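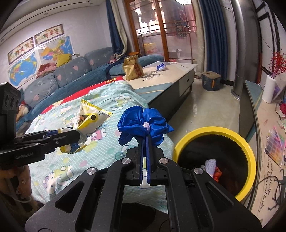

Snack wrappers and plastic bags, what goes in which bin?

Posted by Tahsin Kanagaratnam
16 December 2022

My daughter eats snacks on her bed and I end up picking wrappers off the blanket every evening. I have one small round bin in the room and everything goes into it. Our building (Galtow) has just started asking for sorted trash, and the sheet they put under the door only says "clean plastics" and "residual." It does not say anything about chip and cookie wrappers, thin plastic bags, or the white foam netting that comes on pears and mangoes.

Also, the bin fills up with air more than trash. The bags puff back up as soon as I let go of them. Is there a trick to that? And how do I get crumbs out of a blanket without washing it every time? It takes up the whole machine.

3 replies

Rizwan Paul
Snack wrappers are usually plastic with a thin metal layer on the inside. Most places don't take them with clean plastics, so put them in residual unless your building says otherwise. You can check by scrunching one in your fist. If it springs open again it is likely plastic film, if it stays in a ball it is likely foil.

Thin bags are often not wanted in the home bin either, but many supermarkets have a box for them near the door. They need to be empty and dry. Foam netting is residual where I live. I keep some of it for wrapping glasses when we move things to storage.

For the air problem, flatten the bag on your knee, fold it lengthwise into a strip, roll it up from the closed end and tie it in a loose knot. I got 28 of them into a shoebox that way. Wrappers can be folded the same way, and then you tuck the end in.

For the blanket, take it by two corners and shake it out of the window or over the tub before you do anything else. Then go over it with a dry rubber glove, always in one direction. I wash ours every 2 weeks.

jasmine_t
just get a bin with a lid

Old Mill Road
Agree with most of the above. I would call the building office about the wrappers, because ours changed the rules in July and the sheet was never updated. They told me over the phone that wrappers go in residual and that a bag with the wrong things in it gets left behind.

The other thing that helped here was moving the bin. It used to be by the door and now it stands right next to the bed. My son still misses, but the wrappers land on the floor and the blanket stays cleaner. Empty it before it is full, or the light stuff slides off the top.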